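The Shelf Above the Sink

A medicine cabinet is usually the last thing chosen in a small bathroom and the first thing to fill up. Beverley Sugden has been fitting out compact bathrooms for 20 years, first for a builder and now with her own firm, Lightfoot, and she says most of her clients spend weeks on tile and ten minutes on storage.

"They pick the sink, they pick the toilet, and then they ask me what goes on the wall," she says. "By then I've usually got a strip of wall and a stud in the wrong place."

Her usual answer is a cabinet that is half open and half closed. The open side takes what gets used every morning. The mirrored door hides the rest – razors, bandages, the prescription bottles, the tube of something bought on vacation. It costs less than two separate pieces and needs only one set of holes.

The open side is where people go wrong. Ezequiel Jaramillo, who rents a 724-square-foot apartment with his brother, put up a white cabinet of this kind in March and had it full within a week. He took everything down again and started with one rule: if it wasn't touched daily, it went behind the door or out of the room.

He kept the taller bottles up against the divider, where they are harder to knock over, and gave the shorter shelf to things he grabs with wet hands. Glass he would move lower if he had the room. A clear tumbler on a white shelf is easy to miss at six in the morning.

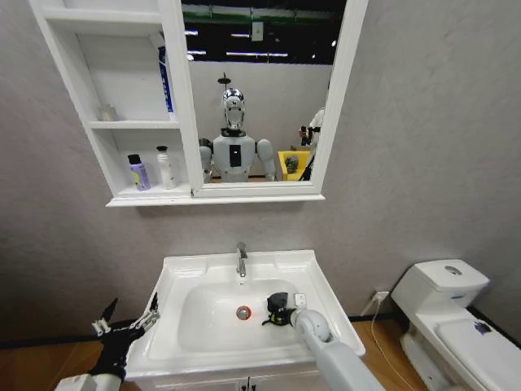 Height matters more than people expect. Sugden hangs the mirror for the tallest regular user and then checks that the shortest can still reach the lower shelf without leaning on the basin. She also leaves a good stretch of bare wall between the cabinet and the sink. A faucet with a short spout splashes less than a tall one, but soap and toothpaste still travel, and a cabinet set too low needs wiping every day.

Graham Sedgwick, a retired plumber who now does small repairs, would add a word about the bottom edge. If it sticks out to form a ledge, people will use it. Toothbrushes, rings and contact lens cases all end up there, directly over the drain. "I've taken apart a lot of traps for a ring," he says. He tells customers to put a small dish on the back of the vanity and keep the ledge clear.

White on white remains the common choice for a room this size, and pale gray walls hide scuffs better than plain white ones. The color then comes from the packaging. Some people pour everything into matching bottles. Sugden doesn't bother. A blue label or a purple cap is quicker to find than one of four identical pumps, and nobody in the house has to ask which is the conditioner.

Before buying, measure the depth of the shelf as well as the width. Many are too shallow for family-size bottles, which then hang over the front and get bumped by the door. Jaramillo learned this with his mouthwash, and now buys the slim size.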